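# Chapter 5: What Goes Into the Price?

I bought my first radio at a garage sale in Darkham when I was 11, and I took it apart that same afternoon. I never got it back together (sorry, Mom!), but I did come away with a question that has followed me through my whole working life as a cost accountant - how does a pile of little parts turn into a number on a price tag?

That's what we'll be working on in this chapter. You already know from Chapter 4 how to record a purchase. Now we're going to follow the money once it gets inside the factory, where it splits up and goes to places you might not expect.
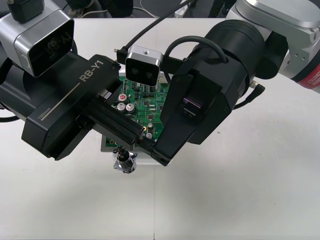
**Figure 5.1** A green circuit board at a work table.

Let's say a small company called Zovico makes thermostats, and it turns out 600 of them in February. Some of its costs are easy to pin on a single thermostat: the board, the case, the screws. We call those *direct materials*. The wages of the people putting the thing together are *direct labor*. So far, so good!

Then there's everything else. Rent, the electric bill, the supervisor's salary, the tape, the light bulbs, the wear on the equipment. You can't point at one thermostat and say "this one used up the light bulb." All of that goes into a big bucket called *overhead*, and overhead is where students (and plenty of grown-up managers) start to sweat. 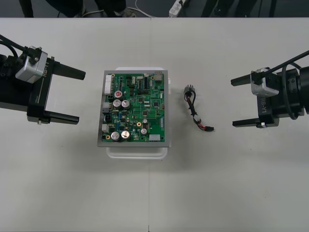

My old boss, Rebecca D'Amico, used to make new hires guess the overhead on a product before they were allowed to look at the books. I guessed 9 percent on my first day. The real figure was so much higher that I thought she was teasing me - she wasn't, and I spent the next week reading utility bills.

So before you read on, grab a pencil and pick something on your desk. Write down every cost you think went into making it, and put a D next to the direct ones and an O next to the overhead. Keep the list handy, please. We'll come back to it in Section 5.2, once we've worked out a fair way to share Zovico's rent among all those thermostats.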